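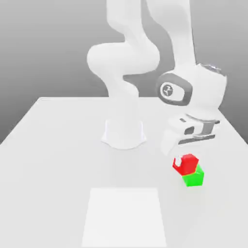

MacLeish Wool Blanket, Fasinora Weave

We have been selling the MacLeish for a good long while now, and it's still the blanket most of us have on our own beds at home. It is a proper heavy wool blanket, the kind your grandmother might have kept in the cedar chest and only brought out once the windows started to frost over – except that we'd much rather you used it every night!

The Fasinora weave is a small herringbone, brushed on both sides, so you get a soft nap on top and underneath. It feels a little crisp when you first unfold it and loosens up nicely over the first winter. Customers who bought theirs in October often write to us in the spring to say it has gone soft as a sweater, and those letters are a real pleasure to read.

Size: 90 x 102 inches, fits a queen bed with a generous drop
Smaller size: 48 x 72 inches, for a couch or a reading chair
Fiber: 100% wool, whipstitched edges
Colors: Oatmeal, Pine, Slate Blue
Made for us by Skeltov, Import

A word about the colors. Pine is darker than most people expect, closer to black in the evening, and Oatmeal has little flecks of brown running through it that come from the fleece itself. No two are quite the same. If you'd like to see a swatch before you decide, just ask and we'll mail you 2 of your choice at no charge.

Washing is easier than you'd think. Shake it out, hang it on the line on a breezy day, and most of the time that's all it wants. When it does need a wash, use cool water and a wool soap, then dry it flat over a couple of towels. Please keep it out of the dryer.

Over 2,270 of these have gone out our door so far, and we're happy to mend a loose edge on any of them. Queen size in Pine is on back order; both sizes in the other colors are ready to ship.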